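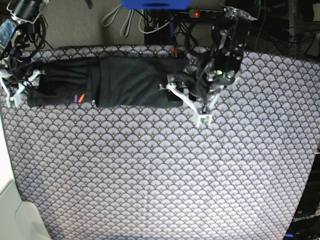

1/ The Rilholm lore thread, as promised to the three of you who asked

Okay friends, I finally finished reading every log entry in Rilholm (the base game plus the Horkenham expansion) and I have been bursting to talk about it since Saturday. Spoilers from here on, so mute me if you're still playing, I won't be hurt!

2/ Let's start with the Sqalli, because I think most of us got them wrong the first time through. The game lets you believe they built the drowned relay stations. But if you read the dock ledger on the second deck of Horkenham, the Sqalli were paying rent on them. Rent! To a landlord who never gets a name, only a seal with a broken ring on it.

3/ That same broken ring is on the underside of the Warden's chair in the prologue. I walked past that chair on two full playthroughs and only noticed because I got stuck in the geometry and had to crawl out backwards.

4/ Now, log 201. If you skipped it, please go back, it's the one behind the freight lift that needs the green key. A pilot is writing home and she mentions, very casually, that the voyage out took 300 years and that she "woke for supper twice." I had to put the controller down and go make tea.

5/ It means the pilot left before the Sqalli treaty was signed, so she can't be working for them, so who gave her the course? My guess is Niltaseo, the station mind, and I know some of you think Niltaseo is just a tutorial voice with a nice accent, but hear me out.

6/ Niltaseo greets you with "welcome back" in the opening minute. Everybody I know took that as a menu joke. But she says it to the pilot as well, word for word, in the damaged recording under the chapel. The subtitles leave it out, so turn your sound up.

7/ Big thank you to Hicham Badawi, who typed up all 1,088 lines of station chatter in his spreadsheet and let me dig around in it all through July. He thinks the landlord is the pilot's descendant. I go back and forth on that one depending on how tired I am.

8/ And Algirdas Kivi wrote to say the ring isn't broken at all, it's a docking collar seen from the side, and now I can't see it any other way. Which would make the landlord a ship??

9/ I'm going back into the chapel tonight with the lamp upgrade to look at the ceiling properly. If you have a clean save from before the flood, please message me, I overwrote mine like a fool.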